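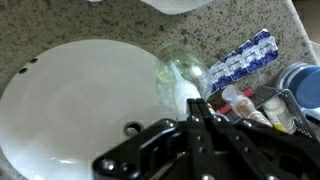 Prisik Bathrooms – Vanity Tops and Basins Department

Kesument oval undermount basin with granite top

The Kesument is a white oval porcelain basin fixed to the underside of a granite vanity top. We supply it as a set, with the stone cut, polished around the opening and drilled for your tapware. The top shown is our speckled granite, a mix of beige, grey and dark brown flecks.

With no rim standing on top of the stone, water and spilt toothpaste can be wiped straight off the counter into the bowl. The inside is smooth glazed and slopes down to a round metal waste. There are two small overflow holes high on the side of the bowl.

Price
$1,559 for the standard set, GST included. Delivery, fitting and tapware are quoted separately. Long tops and tops with a cut-out for a wall or column cost more. Send us a sketch and we'll price it.

What is in the set
Granite top, cut and polished to your measurements
Oval basin, white
Metal waste to suit
Fixing clips and adhesive
Bottle of stone sealer and an applicator cloth

Not in the set: tap, trap, cabinet, splashback. We can supply a splashback from the same slab if you order it at the same time as the top. Later on we can only match it as closely as stock allows.

Sizes
Tops are made to measure up to 3,000 mm long in one piece. Anything longer is joined, and we'll mark the join on the drawing for you to approve before cutting. The basin comes in one size only. It can be set in the middle of the top or off to one side. Off to one side is the better choice in a shared bathroom – you get one decent stretch of clear bench in place of two narrow ones.

Colour and pattern
Granite is a natural stone and no two slabs are the same. The flecks may be larger, smaller or darker in your piece than in the photo or in the showroom sample. If the pattern matters to you, come in and pick the slab. Ask for Sawsan Aoun at the counter and she will take you through to the yard.

The mottled pattern hides water spots fairly well. It will also hide small things you have put down and forgotten, so if you want to find a clear hair tie or a dropped lens at a glance, look at the plain tops in the Ospina range.

Everyday use
The stone takes normal bathroom clutter without trouble. Glass bottles, squeeze bottles, tubes and a strip of contact lens blister packs can all sit flat on it beside the bowl. Put heavy glass down well back from the edge of the basin. The polished edge is tough but a hard knock can chip it, and a bottle that goes over the side can chip the glaze too.

Hair dye, nail polish remover and strongly coloured oils should be wiped up straight away. Don't leave a metal can standing in water on the stone overnight, as it may leave a rust ring.

Cleaning
Use warm water, a soft cloth and a drop of dishwashing liquid on both the stone and the bowl. Dry the stone afterwards. No vinegar, no bleach on the granite, no scouring powder on either. For the overflow holes, a small bottle brush does the job. Soap builds up under the waste, where you can't see it, and a monthly flush with hot tap water keeps it down.

Along the line where the basin meets the stone there is a bead of silicone. Check it now and then for gaps or black spots. It can be cut out and replaced with the basin still in position.

Sealing
Tops leave our workshop sealed. Reseal once a year, more often if the bathroom gets heavy use. Drip a little water on the stone near the basin. If it soaks in and leaves a dark patch, it's time to reseal. Wipe the sealer on, leave it as long as the bottle says, and buff off what remains. Keep it off the glaze.

Fitting
The cabinet must be level and fixed to the wall before the top goes on. Stone is heavy, so plan on 2 people for the lift, or more for a long top. The basin is already bonded and clipped when it arrives. Plumbing must be connected by a licensed plumber.

If you are replacing a laminate top and keeping the old cabinet, check that the cabinet is deep enough for the bowl and the trap underneath. Drawers directly below the basin usually need to be cut down or removed. Our Fovwood cabinets are made with that space already allowed for.

Lead time
Allow 6 weeks from the day you sign off the drawing.

Questions about measurements and templates go to Hendrik Bosman in the workshop. Please have your tap model handy when you ring, as he'll need the hole size.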